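Mallgate Business Park
Vacancies

Events and Public Spaces Officer
Reference: MG 423
Closing date for applications: 2026-04-29

The Mallgate Estate Office wishes to appoint an Events and Public Spaces Officer to manage the hire and programming of its outdoor areas. The post is permanent and full time, and reports to the Head of Estate Services, Kavitha Rodrigues. 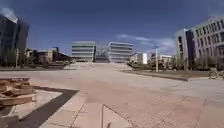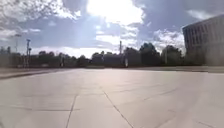
The paved plaza at Mallgate

Mallgate provides office accommodation for 17 organisations, among them Lunen and Sarkora. Outdoor events have until now been arranged by individual tenants, with the Estate Office giving permission case by case. From next January all bookings will pass through a single officer, who will also be responsible for a new yearly calendar of markets, exhibitions and lunchtime concerts.

Main duties

The postholder will:
receive and assess applications to hire outdoor space, and issue written agreements
prepare site plans and risk assessments for events of up to 300 people
apply to the local authority for licences where these are needed
supervise contractors during setting up and clearing away
keep the events budget and report on it each quarter
answer enquiries and complaints from tenants and neighbours -- in writing, and within five working days

Some evening and weekend work will be required. Time off is given in return. The postholder will not normally be asked to work more than 12 weekends in a year.

About you

Applicants must have experience of organising public events out of doors, and a sound knowledge of health and safety law as it applies to temporary structures and crowds. They must be able to write clearly and to deal with several bookings at once. A recognised qualification in event safety is desirable, as is experience of working with street traders. Applicants without the qualification will be considered if they are willing to study for it during their first year; the Estate Office will meet the course fees.

Terms

The working week is 37 hours. Annual leave is 27 days, plus public holidays. The appointment is subject to a probationary period of six months and to satisfactory references, one of which must be from the present or most recent employer.

How to apply

Application forms may be obtained from Tobias Boateng, Recruitment Adviser, at the Estate Office, Villanueva House, Mallgate. Please quote the reference above. A covering letter of no more than two pages should be enclosed, setting out how you meet the requirements -- a CV alone will not be accepted.

Interviews will be held in person at Villanueva House and will include a short written exercise. Applicants who need adjustments at any stage should tell Mr Boateng when returning the form.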